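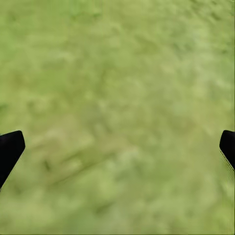 What is the Cleddale Meadow Swap, and who can come? It's a one-day exchange of seeds, plugs and divided perennials for anyone who would like less lawn and more flowers, and it's open to every gardener in the valley, including people who have never grown a thing.

I'm Birdie Crenshaw, and I've been running the swap out of the old Baptiste Seed building since we started it. I'm writing this release myself again this year, so please forgive me if it wanders. Editors, cut whatever you like!

CLEDDALE, 4 May 2022 – The Cleddale Meadow Swap is back this month, and it has outgrown the front room. We're taking over the whole ground floor at Baptiste plus the loading yard, which gives us shade for the plugs and a place for people to pull up with trays in the trunk. Doors open at 10 and we close when the tables look sad, usually by mid-afternoon. Admission is free. You don't have to bring anything to take something home, though a bag of saved seed with a name written on it will make you very popular.

We started packing seed in February, and we now have 1,450 packets ready to go. Most of it is the plain, tough stuff that does well on our clay: black-eyed Susan, yarrow, little bluestem, wild bergamot, partridge pea. There's a good amount of purple coneflower too, but it goes fast (last time it was gone before I'd finished my coffee), so come early if that's the one you want. Please take 6 packets per household to begin with. After lunch we lift the limit and you can go wild.

I get asked all the time whether you need to rip out the grass first. For a small patch, I like to smother it. Wet cardboard, a thick layer of leaves or compost on top, and then patience until fall. If you've already got a thin, scruffy lawn, you can also scratch it up hard with a rake and sow straight into the bare spots, which is lazier and works better than you'd think – I did the whole strip beside my driveway that way. What I wouldn't do is throw seed on thick turf and hope. You'll feed a lot of sparrows.

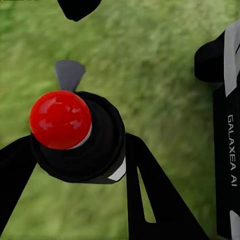

And water it! I know everybody says native plants take care of themselves, and they do once they've settled in, but a seedling in its first June has roots about as long as your eyelash. A light sprinkle every morning until they're up, then a good soak once a week. By the second summer you can mostly leave the hose alone.

We have three talks this year, all in the back room and all short. Latrice Okafor is going first with a talk on mowing less without making your neighbors mad, and she has some very good ideas about edges and paths. Kiyoshi Nagano will show how to divide asters and bee balm, with real plants and a real spade, so wear shoes you don't love. Then Priya Zamora is doing seed saving for beginners. I've heard her give this one before and I came home and put paper bags over half my garden.

"People think a meadow has to be an acre," says Mavis Dunleavy, who started the swap with me and still grows most of our plugs. "Mine is the size of a parking space, and the goldfinches come to it just the same."

Mavis is also bringing trays of her Stellar aster, the pale blue one that so many of you wrote to ask about. It's her own selection and she has never sold it, so this is the place to get one. One per person, please, and give it sun.

A few practical things. The yard entrance is on Nendov Lane, and the front steps have no ramp, so use the yard if you have a stroller, a wheelchair or a heavy flat of plants. Bring your own boxes. Please don't bring anything dug from the wild, and leave the mint, the bishop's weed and the ditch lilies at home, however pretty they look. Dogs on leashes are welcome in the yard but can't come inside.

If it rains, we go ahead anyway and squeeze in.

Reporters and photographers are welcome at any time during the day. Ask for me at the seed table, and if I'm not there, I'm probably out in the yard talking somebody into yarrow.

Contact: Birdie Crenshaw, Cleddale Meadow Swap, Baptiste Seed building, Nendov Lane, Cleddale

Last updated: May 2022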